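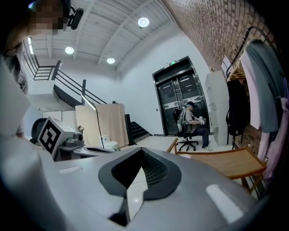 Garments and a black backpack on the metal rack, against the brick wall.

Clothes racks and benches for a room that has no closet
Household tips, updated 1 January 2018

When we moved into the old building in Stultham, I was very happy with the brick wall and not so happy that there was no place for a coat. A big open room looks nice on the first day. After one week the coats are on the chairs, the bags are on the floor, and everybody is looking for a scarf. I tried several solutions and I write down the ones which stayed with us.

The rack

A free-standing metal rack is the easiest answer if you have an old brick wall and do not want to drill. Ours is from Zurnell and it took me one evening to put together, mostly because I mounted the lower bar upside down the first time. Tighten all the screws by hand first, stand the rack up, press on it from the top, and only then use the key. If you tighten them one by one while the rack is lying on the floor, it will lean to one side.

Keep the rack a hand's width away from the brick. Brick gives off a fine red dust, and a light garment will show it very quickly on the shoulder. If your wall is dusty, go over it with a soft brush and then with the vacuum cleaner. I do this in October, before the heavy coats come out. A clear sealer for masonry also helps, but please try it on a small corner first. On my wall it made the bricks darker than I wanted.

How to load it

Heavy things go near the posts and light things in the middle. A full backpack should hang close to one end, otherwise the bar begins to bend. I had a bar which bent so much that all the hangers were sliding to the center like children on a playground. It could not be made straight again.

Leave some of the bar free. A rack that is full already in the morning is of no use when guests come. In our house the rule is that what was not worn for 30 days goes back to the bedroom.

Use hangers of one kind if you can. Thin wire ones leave a mark in knitwear, so a sweater is better folded over the hanger than put on it by the shoulders.

The bench

A bench near the rack is worth more than a second rack. People sit down to tie their shoes, and they put the bag next to them and not on the desk. Wood with a light top is friendly to the eyes but shows every black line from a shoe heel. A white eraser takes away most of these lines. For the others I use a damp cloth with one drop of dish soap, always along the grain, and I dry it at once.

If the legs are angled, be careful where you put the bench. The feet can stand out further than you expect, and in a narrow passage you will find them with your toes. Felt pads need to be cut to the angle of the leg, or they fall off in a month. I have lost a good number of them this way.

My own bench is 1,000 mm long, and this is enough for two adults who like each other.

Doors and stairs

Before you decide on a place for the rack, open every door completely. With a double door, open both sides. If one of them is an exit, nothing should stand in front of it, also not for one afternoon. I keep at least 900 mm free to walk through, and I measured it with the winter coats hanging, as they take much more space than an empty bar.

The same goes for stairs. It is a temptation to hang a jacket on the stair railing when you come in. I did it for years. Then the jacket slides down, somebody steps on the sleeve, and you have an accident. A hook at the foot of the stairs costs very little.

A room with an upper level has one more problem: the place under the stairs collects everything. A beige cloth can hide it, yes, but behind a cloth the pile only grows. Empty this corner first and hang the cloth after.

Small chairs with wheels

Swivel chairs travel. Hair and threads get into the wheels, and then they scratch the floor. Turn the chair over, cut the threads with small scissors and pull them out with tweezers. Do not oil the wheels, the oil catches more dust.

What I would buy again

The rack, yes. The bench, yes, but I would take one with a shelf below for shoes. The woven basket from Meldale I would not buy again, it caught on every scarf and lost its handle. For gloves I now use an old bread tin, and it does the job well.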